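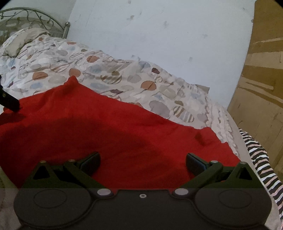

The fault that stopped work at Skilard for most of a month began with a jaw that would not let go. Skilard is a small company in Hurnside that records household handling tasks with hand-held grippers, so that the same motions can later be run on a robot arm. Beds are a large part of the job. An operator holds the tool over the covers, closes the two black fingers on a fold, lifts or pulls, and lets go. A fuzzy red blanket over a patterned duvet is ordinary work for them, and it was on blankets of that kind that the fingers started to stick.

The operations lead, who asked that we use her job title only, has been with the company since it had two tools and one bed. She agreed to talk about the fault and about the injury that followed it.

"The first reports just said 'slow to open,'" she said. "That's all. Someone would write it on the sheet, give the thing a wipe, and carry on. I read those sheets every evening and I didn't stop the work. I should have."

The hand-held tool has a motor to close the fingers and a spring to open them again when the trigger is released. The spring is weak by design, so that it doesn't fling light cloth around. Over a few weeks, lint from blankets had worked its way in behind the finger plates and packed around the pivot pins. It could not be seen without taking the plates off. The motor was strong enough to push through the drag. The spring was not.

"So it closed fine every time," she said. "Every check we had was a closing check. You pressed the trigger, it shut, you signed the sheet. We weren't timing how long it took to come back."

The controller made things worse. If the fingers had not returned to open within a set time, the software read that as a missed grasp and closed them again. With a clean tool this almost never happened. With a dirty one, an operator could let go of the trigger, see the fingers hesitate halfway, and then have them shut without any command.

An operator was hurt that way in the spring. He had let go of a blanket and the fingers stayed partly closed with a bit of cloth still between the pads. He reached in with his free hand to pull it out, and the jaw closed on the tip of his index finger. The nail was split and he was off work for several days.

"He did what everybody did," she said. "I'd done it myself. The rule was to use the stop switch before you put a hand in there, and the rule was on the wall. But the switch was on the belt pack, on the wrong side for a right-handed person, and it took a good few seconds to start up again afterward. You can see why people skipped it."

Skilard stopped all recording that afternoon. The company had 16 tools in use, and each one was stripped at the bench. She said the lint came out "like felt, in little rings." Some of the pins were also scored, and those were sent back to Onow, the firm that makes the finger linkages, with a letter.

Then they went through the logs. The software kept a line for every time it closed the jaw on its own, though no report had ever been set up to show them. There were 424 such lines, and 178 of them came from blanket and throw sessions. A partner team in Colombo, which uses the same tool mostly on kitchen items, had 39.

"Colombo had fewer because pans don't shed," she said. "But they had some. That told us the lint was only half of it. The re-close was wrong even on a clean tool. It had been put in to save time on an arm, where there's a fence and no hands. It got carried over to the hand-held version and was never looked at again."

The automatic re-close has been removed. If the fingers don't come back in time, power to the motor now cuts and a tone sounds until the operator resets it. The stop switch has moved to the grip, under the thumb. The morning check is done with the trigger released, against a timer, and a tool that fails it goes to the bench. After any session with fleece or pile, the joints are blown out and brushed.

I asked whether a stiffer spring would have been simpler. They tried one, she said, and operators complained about it. "It kicks. You let go of a sheet and it jumps out from under you, and then your recording is no good." A sealed cover for the joints is on order, but she does not expect to have it before November.

The injured operator is back and working on beds again. He asked for a longer pair of tweezers to be kept at each station for pulling cloth out of the pads, and each station now has one on a cord.

Some things are still open. The company has not decided whether to throw out the recordings made with sticking tools. The opening motion in them is slower than it ought to be, and an arm trained on them may copy that.

"I'd like to bin them," she said. "Other people here would like to keep them, and they have a point, it's a lot of work to lose. We'll go through them by hand and see. In the meantime they're in a separate folder and they don't get used."

Interview conducted in Hurnside, August 2021.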